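3.2 Field layout and spray treatments

The trial was laid out at the Grostden site on a gently sloping field of silty clay loam that had carried winter barley in the previous season. The field was divided into 4 blocks running across the slope, so that differences in soil depth between the upper and lower ends would fall between blocks and not within them. Each block held the full set of treatments in random order, together with an unsprayed plot. Guard strips were left between neighbouring plots and were mown in June.

Spraying was carried out with a boom mounted on a light tractor. The boom was set at the same height above the crop canopy for every treatment, and the height was checked at both ends before each run. Three nozzle types were compared: a standard flat fan, a pre-orifice flat fan sold for reduced drift, and an air-induction nozzle. Forward speed and line pressure were adjusted so that all three delivered the same volume of liquid per hectare. Nozzles were taken from a single batch in each case, and any nozzle whose output departed from the batch mean was set aside before the season began.

Drift was measured downwind of the treated plots by means of paper collectors pinned to flat holders at ground level. A water-soluble tracer dye was added to the tank in place of the herbicide for these runs. The collectors were lifted as soon as the boom had cleared the plot, placed in sealed bags, and kept in the dark until they could be washed and read at the Rosow laboratory. In all, 189 collectors were read. Those on which rain had fallen were discarded and do not enter into that number. 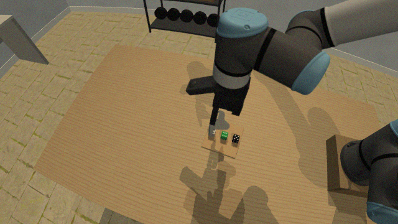
Figure 4. Simulated robotic arm and dice on a wooden board.

Wind speed and direction were logged at boom height throughout each run. Runs were stopped when the wind swung away from the line of the collectors, and were repeated later the same day where conditions allowed. The Skudeck weather mast, which stands on open ground beyond the northern hedge, was used as a check on the readings taken in the field. The two records agreed well in direction but less well in speed, the mast being more exposed than the plots.

Weed control was assessed separately, with the herbicide in the tank and without the dye. Counts of broad-leaved weeds were made in fixed quadrats before spraying and again 18 days afterwards. Black-grass was scored by eye on a scale agreed beforehand between the two assessors, neither of whom was told which nozzle had been used on a given plot. The later scoring could not be completed in the lowest block, where standing water had damaged the crop, and the missing values were left out of the analysis.

The coarser droplets from the air-induction nozzle were expected to give poorer cover on small upright leaves. To examine this, water-sensitive papers were clipped to 40 stakes at crop height following the method used in the earlier Escobar trial, with one paper held level and one upright on each stake.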